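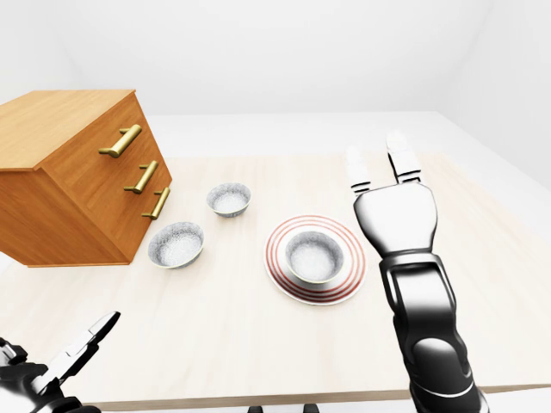

Weltard Furniture Wax, Clear, 400 ml

Item no. 3863
In stock
Ships in 2 business days

A soft paste wax for indoor wood furniture. It goes on with a cloth, dries to a low sheen, and can be renewed at any time without stripping the old coat. Clear only. For the tinted version, see Weltard Furniture Wax, Walnut.

Weltard wax is a blend of beeswax and carnauba wax in a low-odor solvent. The beeswax keeps it easy to spread. The carnauba gives a harder surface after buffing, so the finish does not stay tacky in a warm room. It contains no silicone and can be used over shellac, cured varnish, lacquer, and most oil finishes. It can also go directly on bare wood, but bare wood soaks up the first coat and will need a second one.

Where to use it

Chests, dressers, nightstands, bookcases, picture frames, chair backs and legs, interior doors, and turned work. It also works on drawer runners that stick — rub a small amount along both the runner and the bottom edge of the drawer side, leave it overnight, and wipe off the extra.

Do not use it on floors, on outdoor furniture, or on cutting boards and other surfaces that touch food. We do not suggest it for kitchen tables either. Wax marks under hot plates and wet glasses, and on a table in daily use you will be redoing it every few weeks. Weltard Table Oil is a better choice there.
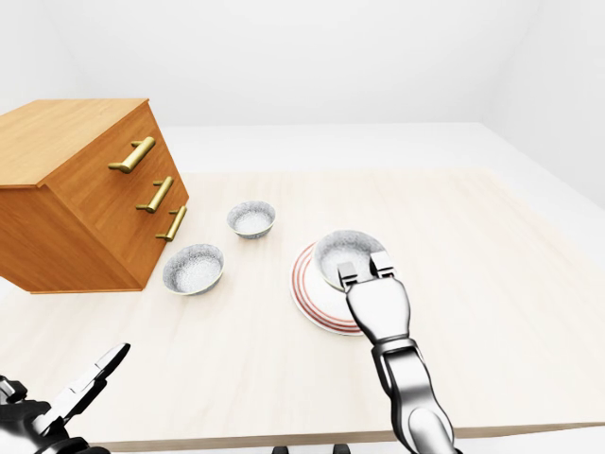

Three-drawer chest with bar pulls

How to apply

Clean the piece first. A cloth wrung out in warm water with a drop of dish soap takes off most household dirt. Old polish or spray residue needs mineral spirits. Let the wood dry fully before you open the tin.

Take the drawers out and lay them on their backs. Remove handles and knobs if the screws come out easily. If they don't, put low-tack tape around the posts. Wax that dries in the corner between the wood and the metal turns white and has to be picked out with a toothpick.

Load a lint-free cotton cloth with a lump of wax the size of a walnut, fold the cloth over it, and knead it until the wax starts to come through. Rub it on in small circles, then finish with long strokes along the grain. The coat should be thin enough that you can barely see it. Work one face at a time.

Leave it until the surface looks dull. In a heated room this takes twenty minutes or so; in a cold garage, allow an hour. Buff with a clean cloth or a horsehair shoe brush. If the cloth drags, the wax is still too soft or there is too much of it — wait a while longer and try again.

A second coat can go on the next day. More than two coats add very little.
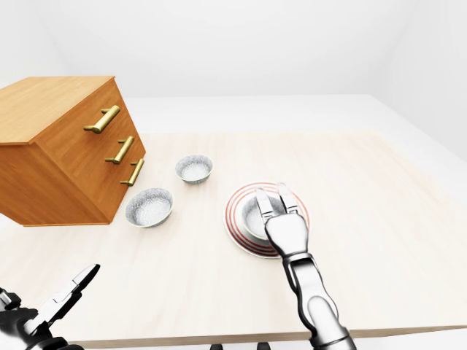

Put the drawers back in only after the front edges have been buffed. Keep books, lamps, and anything with rubber feet off the top for a week while the wax hardens. Felt pads are fine after the first day.

Care afterward

Dust with a dry cloth. Wipe up water when you see it. Avoid spray polishes, which soften the wax and leave smears that are hard to buff out. Most bedroom and living room furniture needs a new coat once a year. A piece near a radiator or a sunny window may need it sooner.

Specifications

Contents: 400 ml
Color: clear (yellow in the tin)
Sheen: low, satin after brushing
Container: steel tin with press-on lid
Clean-up: mineral spirits
Storage: cool and dry, lid pressed down, away from flames

Used cloths should be spread flat outdoors to dry before you throw them away. Keep the tin out of reach of children.

Questions from customers

Will it darken pine?
Slightly. Try it on the inside of a door or the back of a drawer first.

Can I paint over it later?
Yes, but every trace of wax has to come off with mineral spirits and a light sanding.

My tin has gone hard. Is it ruined?
No. Stand the closed tin in a bowl of warm water until the wax is soft again. Never heat it on a stove.

Reviews

Mechthild Haslinger, Mar 11, 2019
Used it on my grandmother's dresser and two chairs. Easy to buff and the smell was gone by morning. The lid is very tight, you will want a screwdriver.

Julián Benítez
Good wax. I put on too much the first time and had to wipe it all back. The instructions are right about thin coats.

Berwyn Trevor
Bought it for sticking drawers only. They slide now. Would like a smaller tin.

Often ordered with this item

Adams horsehair brush
Tevby cotton polishing cloths
Weltard Furniture Wax, Walnut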